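Why Do Cups Get Stuck Together?

Hi, I'm Marisa Cattaneo, and I love questions about ordinary stuff. This one came from Cosimo Ruggiero, age 9, who had pulled and pulled at two plastic cups until his face went red. Why wouldn't they let go?

Let's start with the shape. Look at a plastic cup from the side and you'll see that it's usually wider at the top than at the bottom. Grown-ups call that a taper. It means one cup can slide down inside another, which we call nesting (no birds needed!). A stack of 200 nested cups fits in a cupboard. Stand those same cups side by side and you'd have nowhere left to eat your dinner.

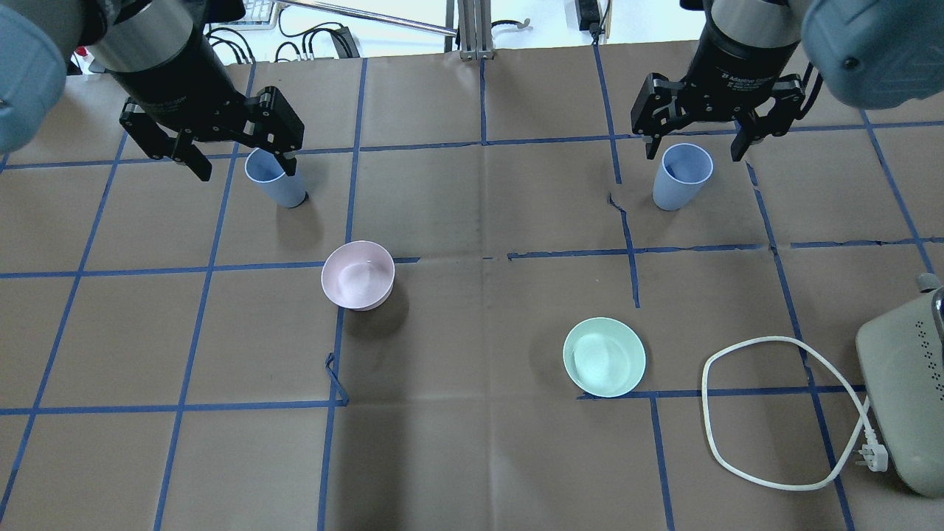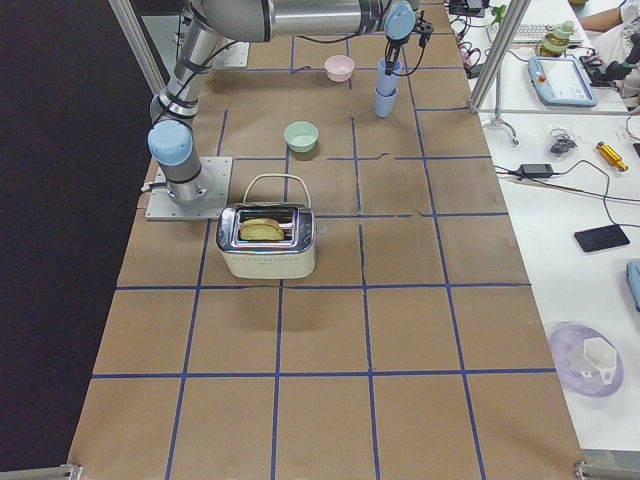
Light blue cups standing apart in the first picture, and two pale blue ones nested in the second.

So where does the sticking come from? Push one cup hard into another and the walls squeeze against each other. When two things rub and don't want to slide, that's friction, the same thing that stops your sneakers from skidding on the sidewalk.

Air joins in too! When you pull the inside cup up, the gap at the bottom gets bigger, and fresh air has to sneak in to fill it. If the walls are pressed tight, the air can't get in fast enough. The air outside pushes harder than the little bit inside, and the cups hang on. Water between the walls makes it worse, because it plugs the tiny gaps.

Want to win? Twist gently while you pull. The twist breaks the grip and lets the air slip past. Some cups also have little bumps or a ledge inside, so the next cup stops before it jams. Run your finger around the inside of one and see if you can feel any.

Try it at home with two dry plastic cups, then put a spoonful of water in the bottom one and try again. Please don't use glass ones, which can crack. Cosimo tried his over the sink and got a very wet sleeve.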